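Wustach Tabletop Set: read me first

Hello, and thank you for stopping by! These are two-arm examples we gathered in April for teaching a policy to do small table jobs.

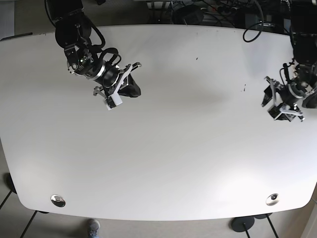 There are 377 episodes in all, and we suggest training on 300 of them and keeping the rest for checking (the split file is in the main folder, so you needn't make your own). Three of us took turns driving the arms, and you may well notice our different habits, mine being the slow one. Episodes with a dropped item are still in there, marked "retry" in the notes column.

Questions about the labels go to Precious Pangilinan, and anything to do with timing goes to me.

Aldana Aravena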